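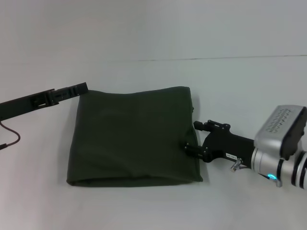 Wuvorano Folded Cloths

README, second version, updated in February

Contents

This folder has 1,171 photographs of household cloths in different states of folding. The cloths are kitchen towels, napkins, hand towels and a few cleaning cloths. The collection was started in Ulton as a help for people who study how fabric keeps a fold, and later it was used also for a small course on laundry and linen care. It covers 59 cloths in total. Each cloth has its own number, and this number stays the same in all the files.

How the cloths are grouped

We use 4 groups for the state of the cloth:

flat: the cloth is open and no part lies on another part
half: one fold, the edges meet or almost meet
packet: two or more folds, the shape is close to a square or a rectangle
heap: no fold which a person would make on purpose

The borders between the groups are not always clear. A packet can have a loose flap at one corner, or wrinkles on the top face, and it is still a packet. We do not ask for sharp corners. If the fabric is thick, the folded edge becomes round, and this is normal for such fabric. A cloth with one bunched side stays in the packet group as long as the whole outline can be read.

Colors

The color names are simple words: white, gray, red, dark green and so on. The dark cloths were the most difficult to label. On dark green fabric the line between two layers can be hard to find, and the shadow beside the cloth can look like a part of it. Please zoom in before you correct a label of this type.

Files

photos: all photographs, sorted by cloth number
states.csv: photo name, cloth number, group
cloths.csv: cloth number, color, kind of cloth, size when open, washed before use (yes or no)
notes.txt: remarks from the people who labeled

The size is given in centimeters and it was measured on the open cloth. The folded size is not recorded.

Known problems

The hand towels from Yüksel have a woven border on one side only. In the first version this border was sometimes labeled as a fold. We corrected the cases that we found, but maybe some are left.

For 2 cloths the column "washed before use" is empty. We did not write it down at the time and we prefer to leave it empty.

The half group is smaller than the others. If you need groups of equal size, you must select from the other three.

Use

You can use the photographs for study and teaching. Please write "Wuvorano Folded Cloths, Zasix" as the source. If you find a wrong label, send the photo name and the group you think is right, and we will look at it for the next version.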